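Media release
December
By Khôi Đinh

CLERVILLE WORKSHOP OPENS PLANS FOR HOME-BUILT LAUNDRY GRIPPER

Members of the Wirnus shared workshop in Clerville have released the full plans for Zesalura, a two-jaw gripper intended for folding and moving clothes. The drawings, parts list and build notes can be downloaded at no charge and used by home builders, schools and other workshops.

Zesalura began as a bench project at Wirnus, where members share a lathe, two printers and a storage cage. The plans list 34 parts. All but four can be printed or cut by hand, and the remainder are stock bearings and fasteners sold by most hobby suppliers. A full set of materials costs $423 at current prices, not including the motor for the arm-mounted version.

The design is meant to be built twice. Builders first make a hand-held version with no motor and use it to learn which grips work on which fabrics. They then fit the same jaws to a small arm. Wirnus members have been trying out hand-held grippers at home on bedding, towels and winter clothing.

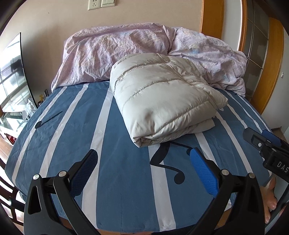
Khôi Đinh

A folded puffer jacket on a bed is a harder job than it looks. Quilted fabric compresses under the jaws and springs back when they open, and a drawcord hanging off one side can catch on whatever is underneath. The build notes give jackets their own chapter, with suggested approach angles and a method for tucking cords in before a lift.

Pad material took up most of the design work. Smooth rubber slid on nylon shells, while coarse sandpaper marked them. The published plans call for a soft cast pad with a shallow texture, and a mould is included in the files. Test pads were put through 600 open-and-close cycles on the bench before the drawings were finalised.

"I wanted something a person could put together on a kitchen table with a hex key and a bit of patience," said Đinh, who drew up the linkage. "If a finger breaks, you print another one and you're going again that evening."

The arm-mounted version uses the Oravec controller board, also designed at Wirnus. Its firmware is included with the download. The board is still being revised — builders are asked to check the notes for the current wiring colours before soldering.

Build nights at the workshop start at 7 pm and are open to non-members. Bring safety glasses and closed shoes.

Media contact: Khôi Đinh, Wirnus Shared Workshop, Clerville | © Wirnus | Back to top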